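Usamos cookies propias y de terceros para mejorar tu visita. Si sigues navegando, entendemos que las aceptas.

Poner a punto una torre vieja en la mesa del taller: trucos que uso siempre

Me encanta abrir ordenadores viejos. Lo digo sin rodeos porque hay gente que lo vive como un castigo, y para mí una tarde con una torre de oficina, un pincel y la radio puesta es de lo mejor que hay. Muchas de esas máquinas que acaban en el trastero tienen cuerda para rato: un poco de limpieza, pasta térmica nueva, un disco decente ¡y a funcionar otra vez! Os dejo lo que he ido aprendiendo, casi todo a base de meter la pata.

Antes de tocar nada

Apaga, desenchufa el cable de la pared y luego pulsa el botón de encendido unos segundos con la torre ya desconectada. Así se descarga lo que quede en los condensadores. Parece una tontería y lo hago siempre, incluso cuando el equipo lleva meses parado.

Después toca la electricidad estática. La pulsera es lo suyo (la mía es una Drudik baratísima y ahí sigue), pero si no tienes, toca una parte metálica sin pintar del chasis antes de meter las manos y repítelo cada vez que te levantes de la silla. Nada de jerséis de lana, nada de alfombra. Yo en invierno trabajo en camiseta con la estufa cerca y parezco un loro, pero no he matado todavía ninguna placa.

La torre, tumbada

Con la torre de pie se puede cambiar una memoria, sí, pero para una limpieza a fondo hay que acostarla con el lado abierto hacia arriba. Los tornillos no se caen hacia el fondo, ves todo de golpe y tienes las dos manos libres. Si la mesa es de perfiles con ranuras, como muchas de taller, pon una bandeja imantada al lado o un trapo debajo de la zona de los tornillos, que los pequeños tienen una puntería increíble para colarse en la ranura más honda. Los que se me cuelan a mí los saco con un destornillador imantado de punta larga, y a veces con muy mal humor.

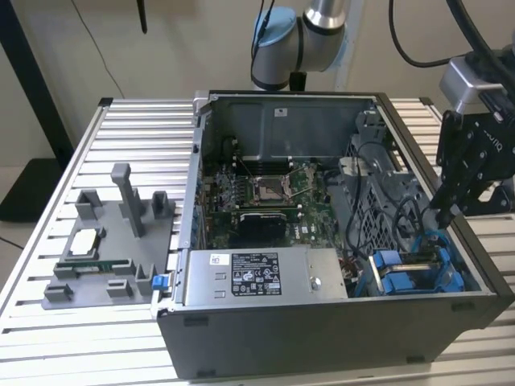

Por Gladys Muñoz · Taller y casa

El zócalo, con mimo

Un zócalo del procesador vacío y con la palanca levantada es el punto más delicado de todo el trabajo. Ahí no se sopla, no se pasa el pincel y no se apoya nada, ni siquiera un momentito. Si tienes la tapa de plástico que traen las placas nuevas, pónsela en cuanto saques el procesador. Si no la tienes, baja el marco con cuidado y tapa la zona con un trozo de cartulina limpia mientras limpias el resto. Yo guardo tapas de otras placas en un bote de mermelada, ¡me han salvado más de una vez!

El procesador, mientras tanto, va a una cajita con espuma antiestática, con los contactos sin tocar. Se coge siempre por los bordes. Para quitar la pasta seca, alcohol isopropílico y un filtro de café: no suelta pelusa y sale más barato que cualquier toallita. Luego, pasta nueva del tamaño de un guisante pequeño en el centro y a montar el disipador apretando los tornillos en cruz, un poquito cada uno, sin llevar ninguno hasta el final de entrada.

El polvo

Primero el pincel, después el aire. Si empiezas por el aire comprimido, el polvo pegado se queda donde está y el suelto se reparte por toda la habitación. Un pincel de pintor de cerdas suaves, ancho, nuevo, reservado solo para esto, va de maravilla en las aletas del disipador y en las rejillas de la jaula de discos, que con tanto agujerito coge pelusa como un filtro de secadora.

Cuando pases al aire:

- Sujeta las aspas de los ventiladores con un dedo para que no giren.
- Ráfagas cortas, con el bote siempre derecho.
- Si hace bueno, sal al balcón. En mayo yo ya trabajo fuera casi siempre.

Lo que no hago nunca es usar la aspiradora de casa pegada a la placa. Como mucho, la dejo encendida a un par de palmos para que se trague lo que va levantando el pincel.

La fuente no se abre

La fuente de alimentación se limpia por fuera y punto. Aire por la rejilla, pincel en las esquinas y se acabó. Dentro puede quedar carga mucho después de desenchufarla y no merece la pena el susto. Lo que sí recomiendo es hacerle una foto a la etiqueta con las especificaciones antes de cerrar, porque cuando necesitas saber cuánta potencia da siempre tienes la torre montada y metida debajo del escritorio.

Y ojo si estás pensando en cambiarla. En muchos equipos de marca (Dell, por ejemplo) hay modelos con fuentes y conectores propios que no encajan con una estándar. Mira primero el conector de la placa y la forma de la caja, y compra después. Yo tengo en un cajón una Flukero preciosa, comprada con toda la ilusión del mundo, que no entró por tres milímetros.

Cables

Foto antes de desconectar, siempre, y otra más de cerca de los cablecitos del panel frontal. Además les pongo un trozo de cinta de carrocero con una letra escrita. En las cajas de oficina los cables suelen ir en un mazo que hace una curva hacia los discos, y es muy fácil pillarlo con la tapa al cerrar. Lo sujeto con tiras de velcro, que se abren y se cierran las veces que haga falta. Las bridas de plástico las dejo para el jardín.

Memorias

Para los contactos, goma de borrar blanca, de las blandas, pasada en un solo sentido y sin apretar. Sacude bien las migas lejos de la placa. Al volver a ponerlas, empuja por los dos extremos hasta oír el clic de las pestañas. Si la torre pita al arrancar y no da imagen, yo empiezo por ahí: siete de cada diez veces es una memoria mal asentada, o al menos esa es mi experiencia.

Cierra la tapa solo cuando hayas visto que arranca y que los ventiladores giran. Un rato mirando, sin tocar nada, y después los tornillos.

Última actualización: mayo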